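Notebook, 19 April 2026
Morning routine board, second build

Carried on from the December version, which is still hanging in our hallway with the corner chewed. Bontu Yimer took it home for a fortnight to try with her two and brought it back with comments, written up below so I stop losing the bits of paper.

What the board has to do: show a toddler what comes next between waking up and getting out the door. Tiles slide along a track from the left side to the right as each job is done. Nappy or toilet, breakfast, clothes, teeth, shoes. Mena is 3 and can run the whole thing herself if the tiles move freely. Lo is 18 months and mostly wants to pull the tiles off and post them behind the couch.

Comments from Bontu's trial

Teeth tile confused both kids. The drawing looks like a comb. Redraw it with a face.

Her older one wanted a tile for cuddles on the couch with milk, before breakfast. Fair enough, ours do the same. Added.

Hung at adult eye height the first few days and got ignored. Worked better once she dropped it to the height of the kids' coat hooks. Put this in the instructions for whoever makes one next.

The end of the track is open, so tiles fall out when the board is bumped. She put masking tape over it. I'd like a proper stop.

She also asked whether there should be an evening one. My feeling is leave it. Bedtime here goes bath, books, bed, and the kids know it already. Mornings are where we come unstuck.

Today's work

Cut the new backing from the leftover pine shelf. Planed the face lightly, rounded all four corners with the coarse file and then paper. Ran my hand around it twice with my eyes shut and found one rough spot near the top left, fixed.

Track: routed in 4 passes, a bit deeper each time. The first version was done in one go and the walls came out furry, which is why the tiles stuck. Walls are much cleaner this time. Rubbed a candle stub along the inside and the blank tiles now slide with one finger. Will check again after the weather turns, pine moves.

End stop is a short dowel glued in across the opening. Left end only for now. The right end needs to come out so tiles can be swapped over when a job changes, so I'm thinking of a dowel that lifts out but is tethered. Tether has to be short. Not happy with anything I've sketched so far.

Tiles: cut larger than last time. Anything that comes off the board has to be too big for Lo's mouth. Checked every blank against the choke tester from the baby drawer and none of them go in or get close. The old small ones are going in the bin, including the spare set.

Paint: first coat of the Povireo yellow on the breakfast tile and the green on shoes. Yellow is thin and will want another coat, maybe more. Colour of the green is darker on pine than on the lid. Left them on the rack in the shed with the door open. No clear coat until I've read the tin properly and know how long it needs before a child can chew it.

Time: got through most of this during the long nap and the rest after dinner. Lo was up early and the nap ran late as a result. Mena sat at the low bench sanding an offcut the entire time and was very serious about it.

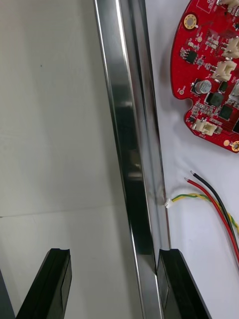 Instructions sheet, draft changes

Irkby playgroup want to print the plan in their newsletter. They have space for 3,000 words, far more than I want to write. Keep it to the cutting list, the track, the tile size check and a paragraph on using it.

For the using-it paragraph, say something like this:
Do it together for the first week. Let the child move the tile after the job, with no moving it early as a bribe. If a morning goes badly, slide everything back and leave it for the day. Don't add tiles until the first lot are habit.

Cut the section on reward stickers. We tried them, Mena was only interested in the stickers, and there is still one on the fridge that won't come off.

Bontu offered to redo the drawings. She is better at faces than I am. Need to send her the tile outline at full size.

Still to do

Second coat, yellow and green. First coat on the rest.
Right-hand stop. Ask Bontu if a wooden peg would be fiddly enough to keep Lo out and easy enough for an adult holding a baby.
Find the keyhole hangers. The board needs two fixings into the wall so it can't be pulled down, and last time I used picture hooks, which were no good at all.
Buy paper for the sander, fine grade is nearly finished.
Sweep under the low bench before the kids are back out there tomorrow.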